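Claslow Produce Set

README and data card

Claslow is a set of fruit and vegetable items, with the pictures of them and the lists that go with the pictures. The items are kept at the Prorkham workroom. Most are artificial. A smaller part of the set is real produce, bought as needed and thrown out after use. This file covers what is in the set, how the items are named, how the table is laid out, and what the known problems are.

If you only want the pictures and the item list, read Contents, Names and Known problems. If you are working with the items themselves, read all of it.

Contents

The release has these parts:

items.csv, one row per item
kinds.csv, one row per kind of item
layouts.csv, one row per table layout
pictures, a folder of pictures sorted by layout
notes.txt, remarks on single items, in no special order
CHANGES, a short list of what is different in this version

There are 64 items in items.csv, in 12 kinds. The kinds are bell pepper, corn, carrot, tomato, onion, potato, eggplant, cucumber, lemon, apple, banana and pear. The kinds are not evenly filled. Tomato and apple have the most items, eggplant the fewest. Mushroom was in the last version and has been taken out. The caps kept coming off the stems, and it was never clear whether a loose cap should count as an item.

Real produce does not get a row of its own in items.csv. It is listed once per kind with the word fresh in the source column. A fresh pepper used in one layout and a fresh pepper used in another may or may not be the same pepper. We did not track this.

Columns in items.csv

name: the short name of the item, see Names
kind: one of the kinds in kinds.csv
source: play, display or fresh
color: main color, one word
second_color: may be blank
length: longest side in millimeters, measured without the stem
stem: yes, no or broken
husk: yes or no, used for corn only
parts: how many separate pieces the item comes in
bin: the storage bin it goes back to

Play means the item was sold as a toy. Display means it was sold for kitchens or shop windows. Display items tend to be closer to the real thing in color and shape and are easier to dent. In a few cases the packaging was gone before the item was listed, and the source is a guess. Those rows have a question mark after the word. Please leave the question mark in if you copy the table somewhere else.

Names

An item name is the kind, the color and a letter, joined with underscores. Examples:

corn_yellow_a
pepper_red_b
onion_brown_a

The letter has no meaning beyond telling two items apart. It does not run by size or by date added. When an item is retired, its letter is not used again.

The word pepper always means bell pepper in this set. There are no chili peppers. Corn always means a whole cob. Fruits that are vegetables in the kitchen are listed the way a grocery store would put them, so tomato is a vegetable here. The group column in kinds.csv can be changed if you need something stricter.

The first version used the Jin labels, which were longer and had the storage bin in the name. When an item changed bins its name changed too, and the picture lists stopped matching. Old Jin labels are kept in kinds.csv and items.csv in a column called old_label so that earlier notes can still be read. Do not use them for new work.

The table

Layouts are made on a white tabletop with a smooth, matte surface. There is no cloth, tray or mat under the items. Light comes from the ceiling and from the windows on one side, and the tone of the white changes through the day. No color correction has been done.

Small specks turn up on the white surface. They may be crumbs, dust or bits of husk. The table is wiped at the start of a session, but it is not wiped between layouts unless something has spilled. If you are looking for clean background only, go through the pictures by eye first.

Layouts

A layout is a choice of items and a rough idea of where each goes. Layouts are loose. They say things like "pepper on its side, upper left" or "corn along the left, husk end up," and the person setting the table does the rest by eye. Exact positions are not recorded.

Layouts hold between 2 and 4 items. We tried more, but round items rolled into each other and the tables took too long to reset.

Words used in layouts.csv:

upright: standing on its base, stem up
on side: lying down, stem pointing any way
far, near: away from or toward the person setting the table
left, right: as seen from the same place
touching: two items in contact
apart: a clear gap between items

Bell peppers can be placed either way. The artificial ones stand up well enough, but some of the fresh ones will not, and those are always on side. Corn is always lying down. Carrots and cucumbers are always lying down. Tomatoes and apples are set stem up when they will stay that way.

Notes on some of the kinds

Bell pepper. Red, yellow and green. The red ones are the most used in the set. Look at the stem if you need to tell them apart, as the bodies are close in size. Stems are dark green on all of the red items, and the amount of bend differs. The skin is shiny and picks up a bright spot from the ceiling lights in nearly every picture. This is worth knowing if you sort by color, because the bright spot reads as white.

Corn. Yellow cobs, some bare and some with the husk still on part of the cob. The husk leaves are pale and fan out, and the ends have started to fray. Short strands come away with handling. Please do not trim them. A cob with a trimmed husk is treated as a new item and needs a new name. The yellow of the cob and the yellow of the husk are close, and we have not tried to mark where one stops.

Carrot. Some have tops and some do not. The tops come off. A carrot with its top off is still one item, and parts stays at two.

Onion. Brown and red. The brown ones have a loose outer skin made of thin paper. Two have lost most of it.

Lemon and pear. Pears in this set are yellow enough to be mixed up with lemons when only one end shows. Check the stem.

Eggplant. Shiny and very dark. Shape is hard to read in low light.

Fresh items. These change over a day. A fresh pepper picked out in the morning is a bit softer by late afternoon. Fresh corn is used only with the husk partly on.

Storage

Items are kept in Bidness bins on the low shelf. The bins are sorted by kind, with long items in one, round items in another, and display items on their own so they do not get knocked. Fresh produce does not go in the bins at all. Put it in the refrigerator or the compost.

Corn goes in last and on top so the husks are not crushed. If a bin is too full to close, move something to the next one and write the change in the bin column.

Cleaning

Play items can be wiped with a damp cloth and dish soap. Display items are dusted with a dry brush. Do not soak anything. Several of the hollow items have a small hole at the base and will hold water. Dry them standing up overnight before they go back in the bin.

Do not use polish or oil on the peppers or the eggplants. They are shiny enough.

Known problems

Colors are named by eye. Orange and yellow were not split the same way by everyone, and at least one tomato is listed as orange that most people would call red.

Sizes are close to real produce for most kinds. The play onions are small. Corn lengths include the stalk end, which they should not.

Many pictures show only part of an item at the side. An item counts as present in a layout even if only a small part of it shows. If you need whole items, filter for them yourself. There is no column for it yet.

The source column does not match what an item looks like in every picture. Some artificial items pass for real at a glance, and a few fresh ones have been taken for plastic. Go by items.csv.

The set shows produce common in grocery stores near Prorkham. It has no leafy greens, no berries and no squash.

Changes in this version

Mushroom removed.
Names changed from Jin labels to the short form.
Second color column added.
Three lemons relisted as display.
Bin list updated in March after the shelf was moved.

Still to do

Measure corn again without the stalk end.
Add a column for items that are partly out of view.
Decide whether a carrot top found without its carrot gets a row.
Replace the onion skins or list them as missing. 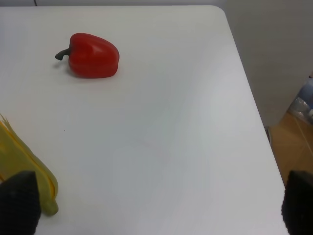
Corrections to items.csv can be sent as a changed row with the item name and a short remark. Please send one row per item, and leave the old_label column as it is.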